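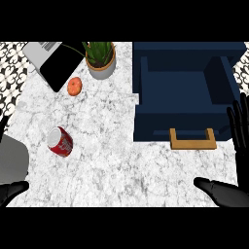
大理石台面水渍与蚀痕的处理步骤

适用范围:厨房岛台、卫生间洗手台及餐边柜上的天然大理石台面,抛光面或哑光面均可。人造石、石英石和岩板的成分不同,不适用本文的敷剂配方。

一、先判断痕迹类型

台面上常见的痕迹分三种,处理方法互不相同。

水垢:自来水蒸发后留下的钙镁沉积,摸上去略有凸起,多见于花盆底、水龙头根部和杯垫外圈。

渗色:咖啡、茶、油、铁锈等进入石材孔隙形成的深色斑,表面平滑,光泽通常不变。

蚀痕:柠檬汁、醋、酸性除垢剂与碳酸钙反应留下的印子。颜色偏浅,侧光下失去光泽,手指可以感到轻微粗糙。蚀痕属于表面损伤,清洗和敷剂均无效,只能重新抛光。

判断方法:关掉顶灯,用手电筒贴着台面平照。发暗而光泽连续的是渗色,发白且光泽中断的是蚀痕,有凸起边缘的是水垢。同一位置可能同时存在两种痕迹,此时先处理水垢,再处理渗色,最后抛光。

二、工具和材料

中性石材清洁剂(pH 值 7 左右)
超细纤维布若干,深浅色分开使用
塑料刮刀,刃口无毛刺
双氧水,浓度 3%
白色敷料粉(高岭土或硅藻土)
食品保鲜膜、美纹纸胶带
大理石抛光粉及白色毛毡垫
溶剂型渗透防护剂
丁腈手套、护目镜

不要使用白醋、柠檬酸、洁厕剂、含氢氟酸的除锈剂和百洁布的绿色面。电水壶除垢剂多数为酸性,也不要在台面上方倾倒。

三、清空与预清洗

1. 移走台面上的全部物品。电子设备连同电源线一并拿开,花盆底托单独清洗后再放回。

2. 用干布除去浮尘和砂粒。带砂擦拭会在抛光面上留下细划痕。

3. 中性清洁剂按瓶身比例稀释,喷在布上,不直接喷石面。沿一个方向擦拭,清水过布两遍,随后擦干。

4. 静置两小时以上再进入下一步。含水的石材颜色偏深,容易误判为渗色。

四、去除水垢

1. 塑料刮刀与台面保持较小夹角,从沉积物边缘向中心推。不要用刀尖。

2. 剩余薄层用湿布覆盖十分钟软化,再刮一次。

3. 仍不能去除时,取少量抛光粉加水调成稀浆,用毛毡垫局部打圈,每次不超过一分钟,擦净后检查光泽。

五、敷剂处理渗色

1. 敷料粉与双氧水调至花生酱的稠度,竖起刮刀不流淌即可。深色大理石须先在隐蔽处试验,双氧水可能使其局部变浅。

2. 以渗色区为中心涂敷,外扩一圈,厚度约 5 毫米。周围用美纹纸隔开。

3. 盖保鲜膜,四边封严,用针扎若干小孔。静置二十四小时。

4. 揭去保鲜膜,让敷料自然干透。干燥阶段污物随水分迁移到敷料中,提前刮掉会使污物留在石内。

5. 塑料刮刀清除干粉,湿布擦净,再干擦一遍。等石面恢复干燥后对比颜色。

6. 颜色变浅但未消失的,重复以上过程。连续三次无变化,应停止操作,改由石材护理人员检查。

油渍改用丙酮调制敷剂,操作时开窗,远离明火和插座。铁锈用中性除铁锈剂,按产品说明执行,不要与双氧水混合。

六、抛光蚀痕

仅适用于抛光面上的浅层蚀痕。指甲刮过有明显台阶的,手工抛光无法恢复。哑光面也不要使用抛光粉,否则会出现局部亮斑。

1. 蚀痕处洒少量清水,撒抛光粉,用毛毡垫压紧打圈。

2. 粉浆保持湿润,发干时补水。

3. 三分钟后擦净,侧光检查。光泽未接上的,再做一遍,范围略向外扩,避免形成清晰边界。

4. 用清水彻底洗净残粉。残粉干后会在接缝处留下白线。

七、防护剂涂布

1. 台面干燥二十四小时,室温不低于 10 摄氏度。

2. 用布或短毛刷薄涂一层,静置时间以产品标签为准。到时必须擦净余液,干在表面的防护剂会形成雾状膜。

3. 间隔两小时后涂第二层。

4. 完工后二十四小时内不沾水,不放置重物。

渗透型防护剂只延缓液体进入孔隙,对酸蚀没有阻隔作用。涂过防护剂的台面同样会被柠檬汁腐蚀。

八、滴水测试

在使用频率最高的位置滴一小滩水,十五分钟后擦去。石面颜色不变,说明防护仍有效;留下深色印迹的,待干透后重新涂布。水槽周边建议每半年测一次,其余区域每年一次。

九、常见问题

敷剂揭开后四周出现深色圈:多为敷剂含水过多或外扩不足。加大涂敷范围,稠度调高,重做一次。

整块台面发黄:可能是旧蜡层老化,也可能是石材内部铁质氧化。前者可用中性除蜡剂去除,后者不要自行处理。

接缝处发黑:检查填缝胶是否老化。先割除旧胶,清洁并干燥后重新打胶,选用标明适用于天然石材的中性硅酮胶,普通胶中的增塑剂会渗入石材边缘。

本页最后修订:2021年4月12日。修订内容:第五节补充油渍敷剂的通风要求,第七节更正两层之间的间隔时间。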